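Progress report to the Fenden Fund
Morsy Street Robotics Club, Darnance
Spring term, second report
Submitted by Rostyslav Romaniuk, club lead

1. Where the project stands

The grant was made for one project: a student-built robot cell that can take a hard drive out of a donated desktop computer and put it into a holder for sorting. The students call the cell Dellaseck and the name has stuck, so I use it in this report. At the time of the first report the arm was bolted down and moving, but we had no program for handling drives. We now have one that runs from pickup to release without anyone touching the controls, though it does not yet finish every time.

The club meets on Sunday afternoons during the term. We have two student teams. One works on the gripper and the parts that hold things in place, the other on the programs and the recordings. The teams swapped members once in February so that more students could try both kinds of work. That slowed us down for a couple of meetings and I would still do it again.

2. Gripping the drive

Most of the term went into the grip. The first finger pads were smooth and a held part would turn when the arm changed direction. The gripper team tried several materials and settled on a textured rubber with a crosshatched surface. They also rewrote the closing routine so that the fingers slow down before contact. 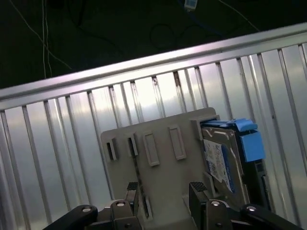 The gripper team decided in March to stop gripping the bare drive and to work with the plastic drive caddy as well. It gives the arm something more regular to close on, and a mistake is less likely to end with a finger on the electronics. The light gray caddy sits between the two rubber pads with the 3.5-inch drive on its right side, so the weight is off center and the tray can tilt. The program team is now adding a check of the angle after each lift. If the tilt is too large, the arm will set the part down and take a new grip. The check works in simulation and has to be moved over to the real arm.

Loose cables are the other open item on this side. We route them by hand before each session, and a student who was absent when we agreed on the routing has no way of knowing it. A written setup sheet is in draft.

3. Placement and test runs

We ran 89 full attempts this term and logged each one in a shared spreadsheet. More than 40 ended with the drive placed and released as planned. The failures were mostly in the last part of the move, when the drive is lowered, and far fewer came from the pickup. This surprised the students, who had spent most of their effort on the pickup. Two attempts ended in a dropped drive. All the drives we use are scrap units with nothing on them that anyone needs, so there was no loss apart from one cracked clip.

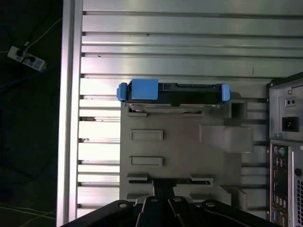

Placement depends on where the fixture plate is, and for much of the term it was only held down by hand-tightened screws. A plate that shifts a little between runs is enough to make a good program fail. The students now measure its position at the start of each meeting and enter the numbers before the first run. Lighting also needs work. The aluminum table reflects strongly, with bright white streaks across several of the profiles, and our vision code sometimes takes such a streak for an edge. The blue plastic pieces on the drive stand out well against the gray plate, and the program team has begun to use color as the first step in finding the drive. Early results are better than with edges alone. We would like to buy a diffuser for the lamp before trying anything more complicated.

4. Students and learning

Attendance has been steady. Four students who joined with no programming background can now write and run a simple motion on their own, including the safe stop. Two older students have taken over the log and the weekly plan from me. Each team gave a short talk to families at the end of March, with a live run. The first try failed at the lowering step and the second one worked.

What we have not done is the written guide for other clubs, promised for this period. The students have notes but they are scattered and some describe a setup we no longer use. I have moved the guide to next term.

5. Spending

We are within budget. The main costs were finger pad material, replacement screws and clips, and cable ties and covers. The line for a second camera has not been used. I ask permission to move part of it to the lamp diffuser and to proper clamps for the fixture plate. The rest would stay where it is.

6. Next term

– Fix the plate in place with clamps and repeat the placement tests.
– Move the tilt check to the real arm.
– Finish the setup sheet and have a student from the other team follow it without help.
– Write the guide and send a draft to the fund for comment.

A visit is welcome at any Sunday meeting. Please let me know a week ahead so that I can put your name on the list at the front desk.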